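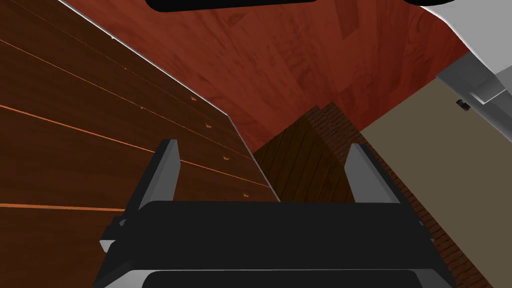

Catriona Sutherland wrote in after my last post to say that I had the wrong end of the stick about sourdough in winter, and that if my kitchen is as cold as I keep complaining it is, I ought to stop feeding the starter by the clock and just wait until it looks hungry. Fair enough, Catriona! I've been doing it your way since the start of December and the loaves have come up lovely, though it does mean I'm sometimes mixing dough at ten at night in my dressing gown.

Home | Recipes | Garden | Odds and Ends | Contact

The flour I'm using at the moment is a stoneground wholemeal from Pokimwood, and I go through it at a frightening rate (I bought a big sack and it's already looking saggy). I mix it half and half with plain white, 770 grams all up, which makes two middling loaves or one enormous one that won't fit in the bread bin. I add a good spoonful of honey as well. My mum never would have, she thought honey belonged on the outside of bread.

For the baking I've gone back to the old cast iron pot with the lid on for 40 minutes, then off until the colour is as dark as I dare. Cường Châu reckons I always lose my nerve too early, and he's probably right, his crusts are magnificent and mine are merely nice.

I did try a rye one last week with caraway and it was heavy as a paver. We ate it anyway, toasted, with plenty of butter and the last of the plum jam. If anyone has a rye that behaves itself in a cold house, please do send it along, I'd be so grateful.

Recent posts
Plum jam, the second batch
What to do with a glut of silverbeet
Hannelore Gasser's seed cake
A wet walk at Pludton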